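Jernstead to decide on second robot station in October

Jernstead has set aside money in next year's budget for a second two-arm sorting station, the company said Sunday, December 4, 2022. The purchase depends on how the first one performs through the summer.

Austra Lūse, who manages equipment planning, said quotes are in from Plireck and Bosman. Delivery times are 9 and 11 weeks. Spare cables and gripper fingers would add over $700 a year per station.

"We left those out last time," Lūse said. "They have their own line now." 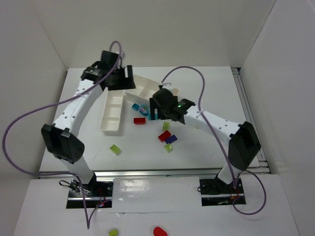 Equipment & Budgets

Small blocks and compartment trays are used for sorting work at the station. A decision is due in October.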